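About Skerevis
7 min read

Skerevis is a small testing firm. We find out whether machines can do ordinary chores, at home and on the shop floor, and we write down what we find for people who are thinking of buying one.
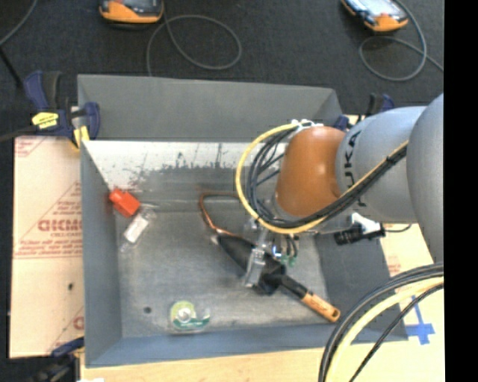
Most of the questions we get are simple ones. Can it put the tools away? Can it empty a bin of returned goods? Can it fold towels? People want a yes or a no, and we try to give one, but the answer nearly always depends on which tools, which bin and which towels. A machine that handles boxes all day without trouble may be no use at all with a trowel. We think a buyer should know that before signing anything.

How we started

The company was set up by Stuart Haslam and Tia Clegg. Stuart had spent most of his working life in maintenance at a packing plant, where he looked after conveyors and later the first robot cells. Tia ran the returns desk for Horrocks, a hardware wholesaler, and had sat through a good many sales demonstrations. In every one of them the parts were clean, all the same, and laid out in rows. Her returns came in tubs, mixed together, some in packaging and some out of it.

She asked one of the salesmen to try a tub of her own goods. He said it would need a separate project. Stuart was at that meeting on behalf of the plant, and the two of them talked about it afterward in the parking lot. The first Skerevis test was done a few months later with a tub from the Horrocks returns desk, and Horrocks still sends us stock to work with.

We moved into our present building in Sasodholm when the old one got too small. There are eight of us now. Three run tests, two look after the equipment, and the rest do reports, purchasing and the phone. Stuart still runs tests. Tia handles most of the client work and edits every report before it leaves.

What we test

Our work falls into two groups, and we keep them apart because the buyers are different.

Shop-floor chores are jobs such as emptying a mixed bin, sorting returns, putting hand tools back where they belong, loading a machine, wiping down a bench and taking out packaging waste. The people asking are usually small manufacturers, repair shops and warehouses that have trouble filling the job or would like to move somebody off it.

Household chores are jobs such as clearing a table, loading a dishwasher, picking things up off a floor, sorting laundry and putting away groceries. Here the people asking are care providers, housing groups and sometimes the makers themselves. We get letters from private individuals too. We can't run a test for one household, but we answer the letters.

Our standard list has 107 objects on it. They were all bought from ordinary stores and none of them was picked to suit a machine. The list includes hand tools, tape, bottles, soft packaging, cutlery, clothing, cables, small boxes and a number of things that people told us were always left lying around. When an object wears out we replace it with the closest thing we can buy. When a store stops selling it we say so in the next report, so older results can be read properly.

How a test is run

A client names the chore and we write it out in plain steps. We then agree on what counts as done. This takes longer than people expect. "Empty the bin" sounds clear until something falls beside the tote, or comes out in two pieces, or comes out with another item stuck to it. All of that is settled on paper before the first attempt.

Each chore is run 20 times with the objects placed by hand, in a different arrangement each time. The person who places the objects isn't the person who runs the machine. We don't reset an attempt because it looked unfair. If an item lies flat against a wall of the bin where no gripper can get around it, the attempt goes ahead and is recorded like any other.

We record four things: whether the chore was finished, how long it took, how many times a person had to step in, and whether anything was damaged. Most brochures give the second figure and leave out the third. For a small shop the third is usually the one that matters. If someone has to stand close enough to help every few minutes, the job hasn't been taken off their hands.

We also have a person do the same chore, at a normal pace, under the same rules. People drop things and miss things too, and the report shows it.

What we have found so far

Readers often come to this page wanting the short answer, so we give it here. It is our own view, based on our own tests, and we change it when the results change.

For a single kind of object in a known place, yes. Machines have done this for decades and do it well. If your chore can be arranged that way, you may not need anything new, and we've told several clients so.

For a mixed bin, partly. In our last round of shop-floor work, the best system finished around 70 percent of attempts without help. That was a good deal better than the round before it. The failures weren't spread evenly. Boxes and bottles with some stiffness to them gave little trouble. Clear plastic was worse, as cameras have a hard time finding its edges. Flat metal tools were mixed: a handle is easy to take hold of, but the weight is often at the other end, and the tool swings or slips when it's lifted. Tape rolls did well standing up and badly lying down.

Corners are a problem of their own. A person slides an item out of a corner with one finger and then picks it up, hardly thinking about it. Some machines now do something like it. Many just try the same grip again.

Cables and hoses on the machine itself cause more stops than buyers expect. An arm that moves freely over an open bench may be short of room once it has to reach down inside steel walls with its wiring alongside. We now ask every client for the inside measurements of the real bin, and we test in a bin of that size wherever we can get one.

For household chores, not yet, in the sense most people mean. There are machines that will clear a table if the table is in the right place and the plates are of a kind they have seen. Give them another kitchen and the result drops. Laundry is slow. Picking things up off a floor is coming along, mainly for larger items. We haven't tested a machine we would leave alone in a home with someone who depended on it.

Speed is still a weak point in both groups. A returns clerk at Horrocks clears a tub faster than anything we've had on the bench. But the machine can carry on through the night, and for some buyers that is enough. We put both facts in the report and leave the decision with them.

Who pays for the work

Clients pay a fixed fee that is agreed before testing starts. The fee is the same whatever the result. Makers may hire us, and several have, but they get the same report as anybody else and can't remove a section of it. They can add a written reply, which we print at the back in full.

We don't sell machines, take commission or hold shares in companies that make them. Loaned equipment goes back when the test ends. If we've bought a machine ourselves, the report says so.

Once a year we bring the general findings together in the Nokside Summary, named after the street where our first workshop was. It is free and written for people with no engineering background. Client names are left out unless they have agreed to be included. The next edition comes out on 21st November.

Jobs and what happens to them

We're asked about this on almost every visit, most often by the people who do the work being tested. We would prefer to hear it from them directly, so we ask clients to let us spend a shift with the person who has the job now. It makes for a better test. That person knows which items stick together, which lid never closes and what gets thrown in the bin that shouldn't be there.

We don't make forecasts about employment. We can say what happened at the places we've gone back to. At most of them the machine took one part of a job and the person kept the others, along with the new task of keeping the machine going. That task needs training and time, and some employers had budgeted for neither. Our reports now have a section on it.

Visiting and getting in touch

The workshop in Sasodholm is open to clients and to school groups by arrangement. Visitors need closed shoes, and long hair has to be tied back near running equipment. Younger students are welcome with a teacher. A visit normally includes one live attempt at a chore, and we can't promise it will go well.

If you have a chore in mind, write to Tia with a short description of it: what the objects are, how they arrive, where they have to go and how often. Photographs of the bin, shelf or counter on an ordinary working day are helpful. Please don't tidy up first. She will tell you whether we can test it and what it would cost, and if a cheaper fix comes to mind, such as a different shelf or a second tub, she will mention that too.

Questions about test methods or the object list should go to Stuart. He answers in the order they come in.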